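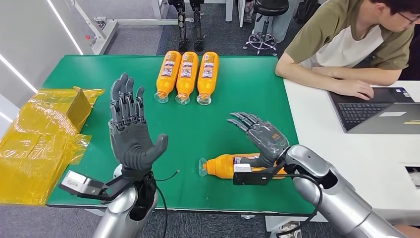

Can a robot put the groceries away yet? Several of you asked after the September issue, so I spent a long and very pleasant morning with Akash Bisht and Roksolana Hnatiuk at Kureck, where they have been working on exactly that sort of chore (and where the coffee, I'm happy to report, is excellent).

My short answer is sometimes, if you aren't in a hurry! Picking up a bottle that's lying on its side sounds like nothing to you or me, but Roksolana told me it took her team the better part of a year to get the fingers closing at the right moment, and a bottle turned a different way from its neighbors can still throw everything off. They've logged 1,968 tries so far. In the last 300, the hand dropped 7 bottles, and Akash remembers every one of them.

Speed is the other trouble. One bottle, from table to box, takes 70 seconds on a good day, and my grandson could empty the whole bag in that time and ask for a snack besides. Laundry they haven't touched, and Akash laughed out loud when I brought up fitted sheets. I'm going back once they start on the dishes.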